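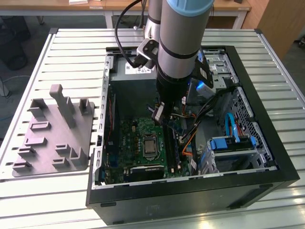 Every spring another outfit decides that robots need a code of good practice, and every spring I read the thing to the end. This year's comes from Flinico, runs to 186 numbered clauses, and would like you to sign up before August. Most of it covers fences, stop buttons and signs on doors. Teardown gets one clause: the operator shall "ensure suitable clearance at all times." Suitable to whom? Put an arm over a desktop case lying on its side, with the fingers above the motherboard and a bundle of black cables crossing toward the memory slots, and tell me what number an inspector is supposed to write down.

Hazem Hegazy, who helped draft the clause, told me by phone that clearance was left open on purpose so small shops wouldn't be scared off. I believe him. I also think a rule you can't fail is a rule you can't pass.

TAGGED: Shop Floor / Standards Watch

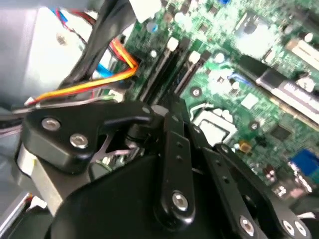

The rival text from Rindier has the opposite trouble. It wants a 12 mm gap between any moving part of the tool and any component that isn't being handled, and it wants the gap logged. Fine on a flat test panel. Inside a real computer the linkages come down in front of the socket area, with memory slots, wiring and a drive cage all sharing the same box, and I would like to meet the person who plans to measure 12 mm in there. Patwary tried to write a checklist from it and quit at page three.

Then there's the matter of where parts go once they're out. Both drafts say "a designated location." A fixture board with a holder for each kind of part would meet that, but so would a cardboard box, and the two don't protect a circuit board equally well.
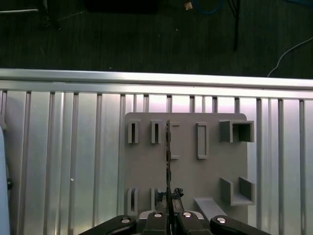

I asked both groups what evidence they had. Rindier pointed to a trial of 500 cycles and wouldn't share the failures. Flinico said it hopes to reach about 1000 but hasn't started. Plerkine, which sells the audits for both schemes, told me demand is strong. I'm sure it is.

If you run a teardown cell, read both drafts, sign neither yet, and send in your comments on the clearance clause. Ask for the failure log while you're at it.

Last updated: 12 May 2023

We use cookies to remember your reading preferences. Accept / Manage settings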